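Portable drive keeps disconnecting from laptop

Adwoa Mensah
Posted Monday, 504 views

I bought a Kevmont portable drive in September to back up my photos. It worked fine at first. Now it drops off in the middle of a long copy and I have to unplug it and plug it back in. Last night it stopped after 1064 of 2953 files. Small copies go through. Same thing on both USB ports.
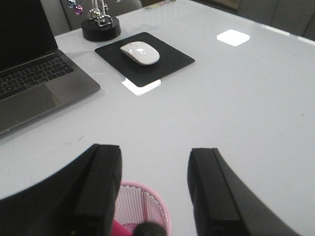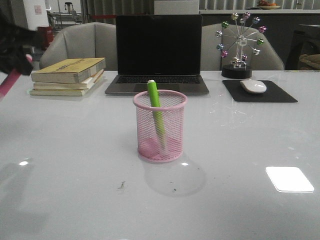
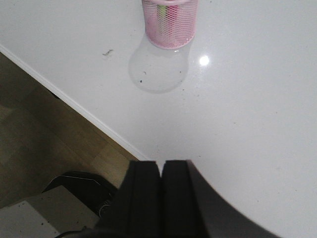
All three taken at the white table.

Is the drive dying or is it something else? I would like to know before I wipe it.

Efua Aryee
Don't wipe it yet. Try another cable first, a short one if you have it. The cable is the usual cause when small copies work and long ones fail. If that changes nothing, go into your power settings and turn off USB selective suspend, then restart. Laptops cut power to the port to save battery, and portable drives don't like it. Run the disk check after that. If it reports bad sectors, copy what you can and send the drive back — it should still be under warranty.

Didow
had the same with a Stovier drive, new cable fixed it

Abugri
I would copy in smaller batches. Slow, but you get your photos over. Also check that the drive isn't nearly full. Mine acted up with 2 GB left.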